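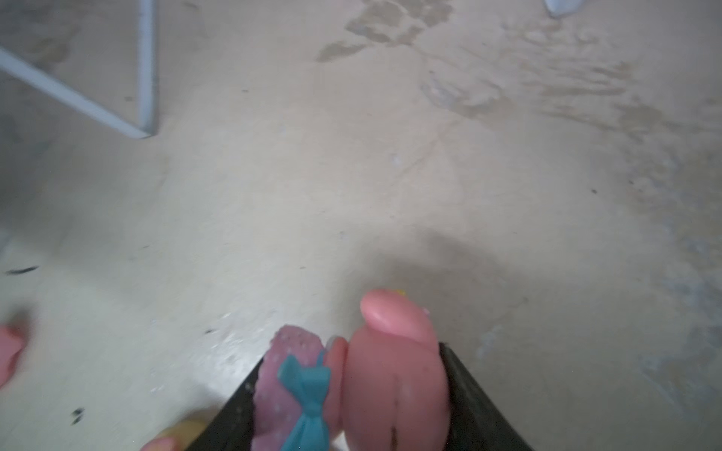
I run a small gift and toy shop called Tindari. We've just finished our half-year stock count, so a few notes on what sold and what didn't. Might be useful if you have a shop of your own.

12 comments

Footfall was down on last year from April onwards. Takings were nearly level. Fewer people came in, and the ones who did spent a bit more each.

Pocket-money toys by the till did most of the work. Anything under £3 goes without much thought. Once we put the same lines up to £3.50 they slowed down straight away, so we put them back.

7 shares

Cards are steady. Candles are not. We still have 80 of the large ones from Milum and they'll be marked down next week. I ordered too many after a good Christmas and that's my own fault.

We changed the window every 2 weeks instead of once a month. It takes an evening each time. Regulars do notice, and several bought something they'd seen on the way past the day before.

4 comments

Tried a loyalty card. We gave out 116 and very few have come back full. People lose them or forget they've got one. I won't reprint when this batch is gone.

Suppliers: Xie dropped their minimum order this spring, which helped a lot. I can now top up one line without buying a whole carton of something else. Dranoseo went the other way and added a carriage charge on small orders – we've gone down to one order a quarter with them.

9 shares

Rent review is due in the autumn. I've asked for the figures early and had no answer yet. If it goes up by much, the back shelves will have to earn more than they do now. At the moment they hold jigsaws and slow gift wrap.

Opening an hour later in the morning made no difference to the day's takings. We stay open until six now and that last half hour is often busy with people coming off the bus.

Plan for the next few months is less stock, more small orders and no new candles. I'm placing the Christmas order in two parts this year, with the second one held back until I see how the first is moving.

15 comments 6 shares

June 29, 2018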